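Stiltiritz Packet Handling Station

The Brovard two-finger gripper is the working end of the Stiltiritz station, which picks small film packets from a flat surface and places them for packing. It is intended for sites where this work is now done by hand, often for a full shift.
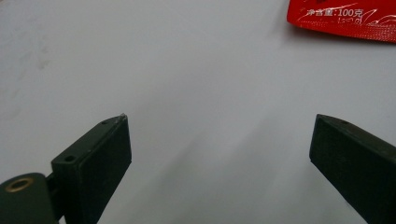

The station handles film packets with a net content of up to 100 grams. Each finger is a solid block with a slanted tip and can be changed separately. A finger change takes 2 minutes and may be done by line staff after the Niven training course.

Glossy film wrinkles, reflects light and shifts when touched. Sites should therefore allow around 30 trial picks for each new packet design before regular use.
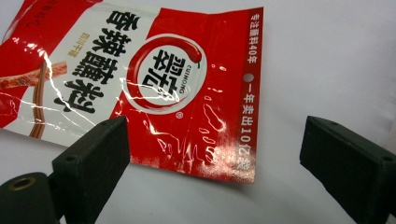 Brovard gripper fingers at a CUIHONG snack packet on a white work surface.

Effect on staff

At the Fondeneo packing hall, the station has been in service since February. Employees who formerly placed packets by hand now load trays, check seals and clear faults — duties that rotate every two hours. Positions were kept, and job descriptions were rewritten before installation. Operators may stop the station at any time and are not required to give a reason.

Service

Inspect the fingers every 2,000 picks and replace any with a damaged gripping face. Replacement fingers are supplied in pairs.

Contact Stiltiritz Sales and Service | © Stiltiritz. All rights reserved. | Back to top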